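Home | Our Work | Newsletter | Join In | Contact

Notes from the Skemia project

It has been a busy March for our Hakdale group, and a happy one too! Many of you wrote in asking how the tidying study is coming along, so I'll try to catch you up (bear with me, I do go on). The idea is to teach a robot arm to pack small household things by showing it people doing the job with hand-held grippers, in bedrooms and kitchens where folks really live.
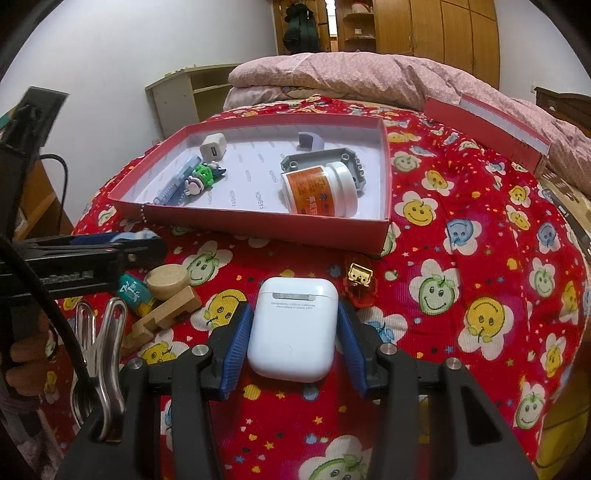

We now have 831 demonstrations that passed our checks, and the first policy was trained on 800 of them. Small, slick things are still the hardest for it, and a soft surface like a bed doesn't help one bit. Our friends at Barua think we should vary the bedding much more, and I've come around to their way of seeing it. 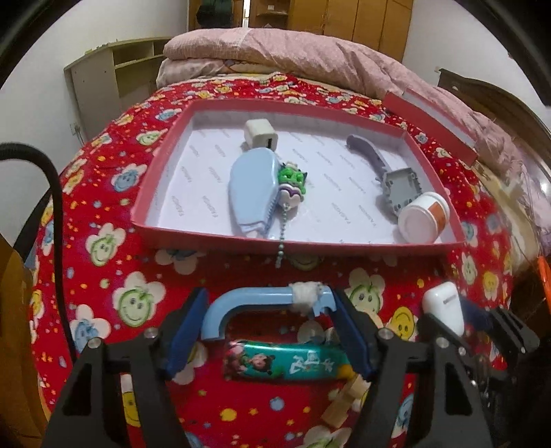
Next up is a longer round of 1000 demonstrations, with the Prondeo software lining up the recordings from both hands, a chore that used to eat whole afternoons. If you have a spare room and a drawer full of odds and ends, please do write to us!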